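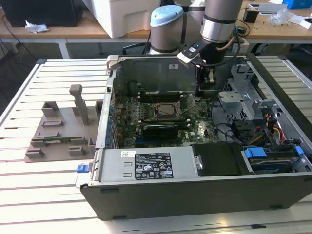 Flood warning texts for Fellik Creek are going out late. During the heavy rain overnight, the gauge at the Ekinci Road bridge passed the warning stage at 2:10 a.m. and the first text was not sent until 3:12. The road was already under water by then and the county crew had closed it on a call from a driver. First thing we were asked was whether the base station computer needs replacing. It is an ordinary desktop tower, the kind that opens by taking off the side panel, with the motherboard laid out flat once the case is on its side, so a swap of parts is not hard. I would like to rule out the software before anyone opens it.

Status: Open
Priority: High
Product: Mikach Alert, base station edition
Site: Jesach emergency operations room
Affected: 146 text subscribers, 2 sirens (sirens are fired by hand, so not delayed)

Steps already tried by site
Restarted the base station. Restarted the radio receiver. Checked the antenna cable where it comes through the wall. Sent a test text from the admin page, which arrived right away on two phones.

Update, 9:40 a.m.
Pulled the receiver log. All 6 gauges were reporting on schedule through the night, with no gaps. The Ekinci Road readings are there at the right times and at the right stage. So the gauges and the radio link are good, and the delay is between the receiver and the alert rules.

Update, 10:25 a.m.
The alert rules log shows the Ekinci Road readings marked "held, time ahead of system." Readings from the other gauges have the same mark, but none of them reached warning stage, so no one would have noticed. Each one is held for close to an hour and then released. When it is released the rule runs normally and the text goes out.

Question to site: did anything change on the base station in November, around the time the clocks went back?

Reply from site, 11:05 a.m.
Yes. The clock on the base station did not match the wall clock after the change, so the night shift set it by hand. The time zone setting was not touched. We also have a note that the clock was wrong again after the power cut last week, and it was set by hand again.

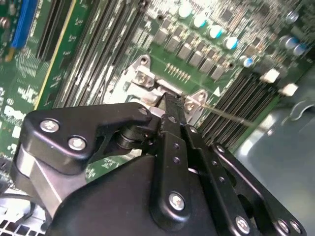 The clock battery is worth checking as well, given the second note. If the clock goes wrong every time the power is off, the battery on the motherboard is probably low and the hand setting will keep getting lost. Shut down, unplug, and wait before opening the case. The board is green with silver hardware around the CPU socket, and that part should be left alone. Find the battery from the board's own manual and replace it with the same type. Do not pull any other part while you are in there.

Update, 1:15 p.m.
Confirmed the cause of the delay on our test system. The gauges stamp each reading in universal time. The base station takes its own local time and works out universal time from the time zone setting. With the zone set wrong and the clock moved by hand to match the wall, the result is an hour slow. Every reading then looks like it came from the future, and Mikach Alert holds it until its own clock catches up. The hold was put in to stop bad readings from faulty gauges. It was never meant to hold a warning for this long.

Steps for site
Open the admin page and go to Station, then Time.
Set the time zone to the correct one and tick "adjust for daylight time."
Turn on the network time option. Do not set the clock by hand again.
Restart the alert service only. The receiver can stay up.
Watch the alert rules log for 7 minutes. New readings should say "accepted."

Reply from site, 2:30 p.m.
Done. All gauges now say "accepted." We dropped the warning stage on the Ekinci Road gauge for one reading, with the subscriber list switched to staff only, and the text came straight through. Warning stage and list are both back to normal.
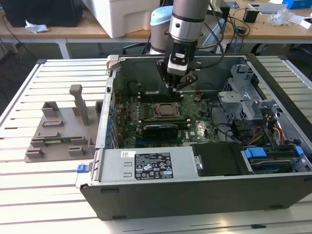
Please also leave the station on the backup generator circuit overnight, as more rain is expected after 8 p.m. and we do not want it to lose power before the battery has been changed. If it does go down, check the time page before anything else when it comes back up. The log will show the hold message again if the clock is off.

Reply from site, 4:50 p.m.
Station is on the generator circuit. New battery is ordered and will go in once the creek is back below action stage. The night shift has a printed copy of the steps and has been told to call the bridge closures by phone as well as by text until further notice.

Update, 5:05 p.m.
Change request filed with development: send the text at once if a held reading is above warning stage, and show a clock error on the main screen. Priority lowered to Normal. Ticket stays open until the battery is in and the station has come back with the right time after a restart.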